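Road and lane work: what to expect this fall

Posted Sep 9, 2023

The residents' association met with Sheena Lennox from the district works office to go over the two jobs that were left off last year's list. Both are now funded. The dirt road comes first and the paved lane follows in October. Notes from the meeting are below, along with what we need from households on either route.

The dirt road gets a new top layer from the turnoff up to the small building at the yard, and then 100 yards past it. The crew will scrape the old surface, bring in stone, roll it, and leave it unpaved. Several people asked about asphalt. The answer is that the money covers grading and drainage only, and asphalt would have to go in a separate request.

Drainage is the larger part of the job. The roadside channel has not been cleared along its full length since the pipe was put in, and during the spring rains water ran over the road instead of beside it. The crew will cut back the weeds, dig out the channel, and reset any concrete that has shifted. The plan is to give the road a slight crown so that water goes to the side. The ground in front of the building will get a deeper bed of stone than the rest.

Hegyi, the contractor, expects to be on the road for 6 working days. People on foot and on bicycles can get through at all times. Cars and delivery vans should use the upper turn between 8 a.m. and 4 p.m. Please do not leave anything in the yard overnight while the work is going on, including bikes, trailers and building materials. The crew needs the open space to turn the roller.

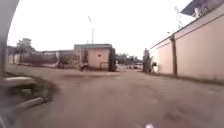 The paved lane

Most of the questions this year were about the lane with the mesh fence. It is narrow, it has a barrier on both sides, and there is no place to step out of the way when a car comes through. Iestyn Jarman collected 58 signatures asking for it to be closed to through traffic. The works office did not agree to a full closure, as the lane is listed as an access route for emergency vehicles. It did agree to a trial. For one month, starting when the road job is finished, the lane will be open to walkers, cyclists and emergency vehicles only. A removable post will be set at each end.

The asphalt itself is in fair shape and will not be replaced. What is planned is a cleaning of the low side along the fence, where leaves and grit collect, and a check of the fence posts. Any post that moves when pushed will be reset in concrete. The mesh stays as it is unless the check turns up tears.

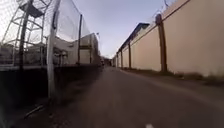 Lighting came up as well. People who walk home that way after dark say the long middle stretch is hard to see in, and that they keep to the center to stay clear of the dark edge by the fence. The works office has 1000 dollars left in the small repairs budget and is willing to put it toward one additional light if the association finds the rest. We have asked for a price and will print it in the next issue.

There was less agreement about bicycles. Some members want riders to get off and walk through the lane during the trial, and others think that would send them back onto the main street. No rule was adopted. For now, riders are asked to slow down and let people on foot go first.

If you live along either route and have a delivery or a move coming up, call the works office before the job starts and ask for Sheena Lennox. She can pass the date along to the crew. Comments on the lane trial should go to Iestyn Jarman in writing, with the time of day you use the lane and whether you walk, ride or drive. He will keep them until the trial is over and take them to the review meeting.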